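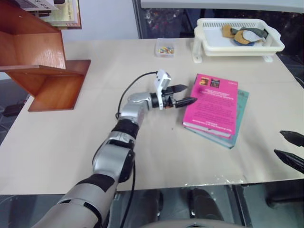 Stories > At Home > Conversations

Latest | Kitchens | Small Spaces | Sewing Corner | Letters

The big table: an afternoon with Estrella Tovar

Estrella Tovar had cleared me a chair before I got my coat off. "Sit there, that's the good one," she said, and went to look for the cookies she was sure she'd bought.

I'd come to talk about her table. If you read her column in the Pikeck newsletter you'll know it already, because she can't get through a month without mentioning it. It's big and pale and everything in her life seems to land on it sooner or later — mending, bills, library books, lunch.

"I grew up doing homework on an ironing board," she told me. "I'm serious! My mother would lower it for me. So when I moved in here I said I want one thing, I want a table where I can leave something out overnight and still eat breakfast."

She bought it secondhand from a man named Wenceslao Chávez, who was closing up his tailoring shop in Manríquez and wanted it gone by the end of August. It wouldn't go through her front door. It wouldn't go through the back door either, so they took out a window (she still owes her neighbor Eino Jääskeläinen a dinner for that, and he still brings it up).

I asked how she decides what gets to live on the table and what has to go somewhere else.

"Fabric stays. Fabric always stays," she said. "If I put it in the closet I forget I own it, and then I go buy more."

The fabric stays in a white plastic basket with slots down the sides, up on a little stand with legs. Tan, olive green, a pale gray, a dark blue, all of it crumpled in together. I'm a folder myself and I told her so.

"I used to fold," she said. "I folded for 13 years. Then I'd want the piece at the bottom, and there goes your folding. Now I just reach in." She swears the slots help, too. She can see a bit of color through the side and know what she's after without tipping the whole thing out.

We got onto books next, and here I have to confess that I'm the same way she is. She stacks them flat, the current one on top. A hot pink cover over a pale teal one, that kind of thing, and don't ask her to stand them up on a shelf.

"Standing up, I don't read them," she said. "Lying down, they bother me. I walk past and I think, okay, okay, I'm coming."

She does own shelves, though. There's a reddish-brown wooden unit with the boards set at an angle, so all the compartments are open and a little crooked. It hangs partly over the table and she likes it that way. Her sister, Consuelo Palacios, thinks it should go against the wall like a normal shelf.

"Consuelo has a very straight house," Estrella said, and passed me a cookie. "I love her. I couldn't find a pencil in that house."

What about the small stuff? I can never keep the small stuff under control. My own junk drawer has gotten so bad that I've started a second one.

"Clear containers," she said right away. "Little ones. If it's full, it's full, and you stop." She was firm on this. She had tried a fancy divided box from Ziltus once and found she spent more time sorting than sewing, so it went to a yard sale for eight dollars.

I wanted to know if she ever clears the whole thing off, right down to the bare top.

"Twice a year maybe. I wipe it down, I stand there, I say how nice." She laughed. "And then I don't know what to do with myself! I put the basket back first. After that I'm fine."

She's working on curtains now for a friend's place over in Drasitow, and after that a quilt she's been promising Consuelo since their last birthday dinner. She was already pulling at something olive green when I got up to leave, and she made me take the rest of the cookies.

Posted 6/20/19 by Dulce Pacheco

Contact us | Copyright | Back to top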